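Furtună Review (PC)

Posted in May by Sabina Kratochvíl

Ok quick one because I'm already behind on two other reviews. Furtună is a storm-chasing management game from Bitow, the people who did Irnamance. You run a weather station in a made up coastal town called Rostley, send out trucks, sell the data, try not to get your crew flattened. Single player only. Finished the campaign in 23 hours, then went back in for the sandbox.

First impressions

Slow start. Really slow. The tutorial has you calibrating wind gauges for most of an hour before anything so much as rains. Skip it if you've played any management game ever, the tooltips cover everything. You get 4000 credits at the beginning, which sounds like plenty until you see what a truck costs. I bought the expensive radar first and had to restart. Buy the cheap truck. Trust me.

After that it opens up. Storms build on the map over a few in-game days and you decide where to park people. Too close and you lose gear, too far and the readings are junk. Great tension. My favorite run was a Tuesday night one where I had both trucks on the wrong side of the river and the bridge went out, and I just sat there watching the fuel numbers tick down. Lost one truck, made the money back on the data.

How it looks and sounds

Art is flat and simple, lots of gray and green, very readable. The storms themselves look fantastic, big slow rotating things with lightning way off in the back. Town is kinda bland by comparison. Sound is the best part. Play it with headphones. Thunder comes in late depending on how far away your camera is, and after a while I was using that to judge distance without checking teh map.

Music is fine. Same few piano tracks, I turned them down by the second evening and left the rain up.
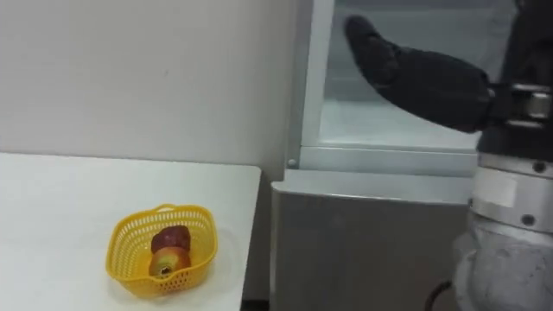
The bad stuff

Crew AI. Ugh. You tell someone to pull back and they stop to pack up the tripod first. Every time. There's a "drop everything" order but it's buried 4 menus deep and you can't bind it to a key. Also the contracts screen doesn't remember your sort order, so you're re-sorting by payout every single visit.

Had two crashes, both when fast forwarding with the radar overlay on. Autosave caught me both times so no real harm done. Load times are long on an older hard drive, fine on an SSD.

The late campaign drags too. Once you own the big radar there's not much that can hurt you, and the last chapter is mostly waiting for the final storm to show up. Sandbox fixes this if you crank the frequency up and the starting money down.

Is it better than Irnamance?

Different game, but yeah I think so. Irnamance had better writing, this has a better loop. Silviu Lazăr, who normally does our strategy reviews, played the same build and disagrees with me pretty hard. He thinks the contracts are busywork and wanted more town building. Fair enough, I never touched the town screen unless it made me.

Worth buying if you like watching numbers and weather. If you need constant action wait for a sale. I'm starting a new sandbox tonight with no radar at all, will add a note here if its any fun.

Contact us | Copyright, all rights reserved | Back to top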